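Two-Arm Bench Cell – Term Project Report
Group: Berenice Bautista, Benedek Fodor, Dayana Aguirre. Supervisor: Sinan Çetinkaya
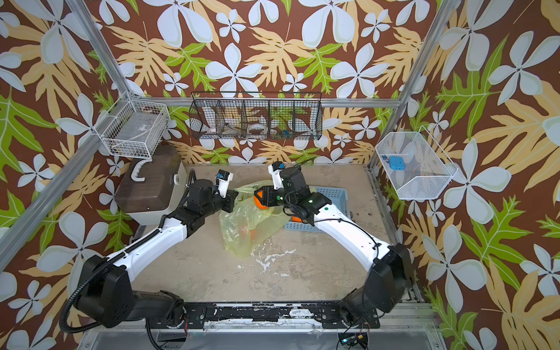
1. What we set out to do
Build a two-arm cell in the Grornside shared workshop and get it to handle soft stuff, mainly fruit in thin plastic bags. Budget was $500 not counting the arms, which the workshop already had. Started in February, later than planned.

2. Frame
Aluminum extrusion, corner posts plus a rail across the back. Clear acrylic along the front. First go was out of square so Benedek pulled the left post and redid it, lost an evening. Walls are lined with flowered wallpaper Dayana had left over. Flat grey would probably be kinder to the cameras – see section 5.

Baskets hang off the posts and the back rail. Tape lives in the black one, please put it back there.

3. Arms and wiring
Both arms share one black base rail. Each has a small camera by the gripper. Cable on the left arm kept snagging at the shoulder untill we gave it a longer loop. Right arm was fine from the start, no idea why.

4. Testing
Task: one arm holds the bag, other reaches in, takes an orange, moves it to the blue basket. Logged 78 tries over two weeks. First 15 thrown out, wrist camera offset was wrong (my fault, sign error).

Of the rest:
– 13 ended with the orange dropped outside the basket
– most other failures were the bag closing up around the gripper
– a few times the arms got too close and Berenice hit stop

Didn't time every run. The good ones took about a minute.

5. Problems
Yellow bag is see-through, so the camera picks up fruit behind plastic and the arm goes for it straight through the side. Tried a stricter depth cutoff, helped a bit. Wallpaper may be confusing the segmentation too, havent tested that properly. Tabletop is scuffed and marked, needs a mat.

6. Still to do
Cover for the electronics at the front right corner. Proper strain relief. Try lemons. Estrella Salinas has the bench after us and wants the frame left up, so the stop button wiring needs labelling before we hand over – Benedek is doing that.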